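Tullness Military Film Archive
Progress Report to the Droltell Fund
Submitted by Despina Leka, Project Director
05/06/2022

Project: Veterans' Commentary on War Films of the Postwar Period

1. Period covered and general status

This report covers the second half of the first project year. The grant supports the recording of commentaries by former service members on feature films that portray the branches in which they served. Each participant watches one film in full with an interviewer and is recorded while watching. A follow-up interview takes place afterward, once the participant has read the transcript.

The project is on schedule in recording and behind schedule in transcription. No change to the total award is requested. A change in the use of one budget line is requested in section 5.

2. Recording

The work plan called for 100 recorded commentaries by the end of the first year. The archive has completed 138. The increase is due mainly to the cooperation of two veterans' associations in the Grekton area, which announced the project at their spring meetings and allowed us to use their halls on weekday afternoons.

Former Army and Navy personnel are well represented. Air Force ground crews and Coast Guard veterans are not, and recruitment in the coming period will be directed to them. We also have few commentaries from women who served as nurses or in signals work, although several films on the project list include such roles. Letters have been sent to two nursing alumni groups, and one has replied.

Participants most often comment on radio procedure, the wearing of headgear indoors, and the handling of weapons in crowded spaces. Many also speak at length about matters the films do not show, such as waiting, paperwork and food. The interviewers have been instructed not to steer the conversation back to the film when this happens, and the advisory panel has endorsed that practice.

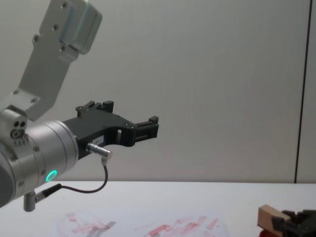
3. Transcription and indexing

Of the completed recordings, 25 have been transcribed, checked by the participant and indexed. The target for this date was higher. Transcription is slow for two reasons. The film's own soundtrack is present under the speaker's voice in the earlier recordings, and the participants use abbreviations that the transcribers must look up or ask about. The first problem has been corrected by giving participants headphones for the film sound. The second is being addressed with a shared glossary, now kept by the reading room staff and open to all transcribers.

Index terms follow the Dimitriou subject list, with additions for equipment and rank. The panel asked that errors in a film be indexed separately from a participant's personal recollections — a distinction that has proved hard to apply in practice. A revised set of instructions will be tested in September.

4. Rights and access

Film excerpts are not included in the public files. Each transcript carries time references so that a reader with lawful access to the film can follow along. Participants may restrict their commentary for a fixed term, and 3 have done so. Restricted items are listed in the catalog by title and branch of service only.

5. Budget

Spending on travel is below plan, as most sessions have been held close to the archive. Spending on transcription is above plan. The archive requests permission to move the unspent travel funds to transcription for the remainder of the grant. A signed budget statement is attached as Appendix A.

6. Next period

Recording will continue at a reduced rate while the transcription backlog is brought down. The first group of indexed transcripts will be opened in the reading room at Tullness after the September panel meeting, and the next report will include figures on reader use.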